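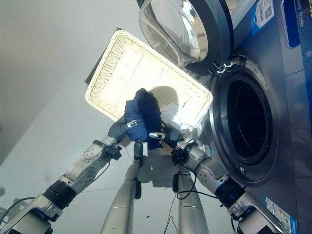 Progress report to the Ellel Fund
Home laundry project, Brolholm site
May 12, 2022
Prepared by Rafia Ghumman

Dear all,

Thank you for your patience with this one. I had hoped to send it in time for your spring meeting, but we lost the better part of three weeks to a fault in the right hand, and I did not want to write to you until we understood it. We now understand most of it. I will set out what happened as plainly as I can, what it has cost us, and where we think the rest of the year is going.

First, the good part. When I last wrote in October the robot could pick up a single towel from a table and fold it on a good day. Since then we have moved to the whole washing job – taking garments out of a basket, getting them through the door of a front-loading machine, and bringing them out again afterward. Up to the day we stopped, the robot had made 1,598 loading attempts with everyday clothing, all of them logged and most of them on video. Hyun-seo Tak rebuilt the way the two hands share a garment, so that one holds while the other finds a better grip, and this has helped a great deal with big heavy things like sweatshirts. I am very happy with it, and I think you would be too if you could spend an afternoon here.

Now the fault. During a loading run with damp cotton, the right hand went into the drum holding a shirt and did not open when it was told to. The left hand had already let go and was moving away. The arm, which believed the shirt had been dropped, started to pull back with the cloth still in its fingers and a sleeve caught behind one of the ridges inside the drum. The cloth went tight, the wrist twisted against the rubber seal around the opening, and the arm kept pulling for 2 seconds before the force limit stopped it. That doesn't sound like long, but it was long enough to tear the seal and bend a finger joint.

Hyun-seo was at the desk and pressed the stop button at nearly the same moment. Nobody was inside the marked area and nobody was hurt. I want to be clear on that point, and just as clear that a person reaching in to free the sleeve could have had a hand trapped between the wrist and the machine. We have recorded it as a safety event for that reason and told the site's safety office the same afternoon.

It took us longer than it should have to find the cause. We first suspected the software, and spent a week replaying the logs, which told us over and over that the "open" command had gone out properly. It had. The trouble was in the cable that carries the command to the hand. It hangs in a loop from the wrist, and each time the arm reached deep into the drum the loop was drawn straight and rubbed on the way in. One of the wires inside had broken almost all the way through. It worked when the arm was at rest and failed when the arm was stretched out, so of course every bench test we ran came back clean! Hyun-seo found it in the end by bending the cable by hand with a meter attached.

Going back through the records with that in mind, we found 29 earlier attempts in which the right hand had been slow to open. We had put all of them down to cloth sticking to the glove. I signed off on that explanation myself in my weekly notes, and I regret it. The signs were there and we were too pleased with our progress to look harder.

A second problem came out while we were looking for the first. The force limit on the arms had been raised in the winter, when we started on wet denim and the robot kept stopping halfway. It was meant to go back down afterward and it never did. With the old setting the arm would have stopped well before the seal tore.

What we have changed so far:

The cables on both wrists have been replaced with a more flexible type from Akpan, and the loop is now shorter and clipped along the forearm.
The hand now has to report that it has opened before the arm is allowed to move back. If no report comes, both arms hold still and a light comes on.
The force limit is back at its earlier value, and raising it takes two signatures.
Cables are checked with the arm fully stretched after every 50 loads.
The drum is unplugged whenever anyone reaches inside, even for a sock.

We still have one open question. The stop button cuts power to the arms, but the fingers stay closed when the power goes, so anything they are holding stays held. For a shirt that is fine. For a sleeve with somebody's arm in it, it plainly isn't, and we have asked Kollau, who made the hands, whether a release can be fitted. They have been kind and quick to reply, though we don't have a firm answer yet. Until we do, the visits from families that we had planned for early summer are on hold. I know several of you were looking forward to those, and so was I.

As for money, the new finger joint, the cables and the door seal all came out of the repairs line, and I am not asking for anything extra. The time is harder to make up. I would like to move the unloading milestone back by one month and leave the final date alone, if you are comfortable with that. Loading runs started again last week at half speed, with the new checks in place, and the hand has opened every time so far.

Please do call if any of this raises questions. I would much sooner talk it through than have you worry over it, and Hyun-seo is glad to show anyone the broken cable, which now lives in a jar on my windowsill.

With warm thanks, as ever,
Rafia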